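第4回 手本データの集め方(双腕・布もの編)

今回は、学習モデルに見せる「手本」をどう集めるかを扱います。モデルの構造の話は前回で一区切りなので、今日は手を動かす側の話です。地味に聞こえますが、私はこの講義でここが一番好きです。集め方ひとつでモデルの振る舞いががらりと変わるんです!

1. エピソードとは
開始の合図から終了の合図までの一続きの操作を1エピソードと呼びます。記録するのは、両腕の関節角、グリッパの開度、各カメラの映像、それに課題文です。時刻がずれると全部が使えなくなるので、収録ソフトMitentの同期表示は毎回見てください。

2. なぜ布ものか
箱や積み木なら、形は毎回同じです。帽子はそうはいきません。つばの向き、しわ、つぶれ具合が置くたびに変わり、同じ状態は二度と来ない。だからこそ面白い題材です。昨年度のTornum課題(帽子の片付け)では1485エピソードを集め、検査を通ったのは約94%でした。

3. 初期配置のばらつき
・帽子の位置と向きは毎回変える。手で軽く投げ置くくらいでちょうどよい
・左右どちらの腕からも届く位置、片方しか届かない位置を混ぜる
・容器の角度もときどき変える。いつも机と平行だと、モデルは角度を見なくなる
・80エピソードごとに見直し、偏った配置があれば次の組で補う

4. 操作のコツ
つかみ損ねても、すぐに止めないでください。そこから持ち直す動きは、とても価値のある手本です(きれいな成功例だけで学習したモデルは、一度失敗すると途方に暮れます)。ただし、迷って腕を長く宙に浮かせた区間は別です。モデルは「迷い」までまじめに真似します。次の動きを決めてから開始の合図を出しましょう。

5. 視点の組み合わせ
固定カメラは両腕と物の位置関係をつかむのに向き、手首カメラは指先と布の細かな関係に強い。手首側の映像は腕と一緒に動くため背景も入れ替わりますが、それも含めて学習させます。図を見比べながら、つかむ位置を決めるのにどちらの情報が要るか考えてみてください。

6. 課題文の書き方
「帽子を入れる」では足りません。どれを、どこへ、までを書きます。Sheehan形式では1文、62文字以内です。言い回しは数種類用意しておくと、後で必ず助かります。
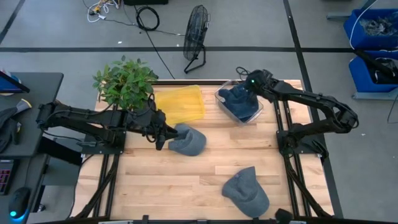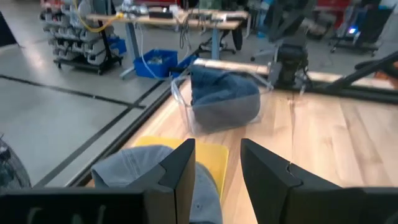
図1・図2 固定視点(図1)と手首視点(図2)。どちらにも透明な容器と黄色い敷きもの状の器具が写っている。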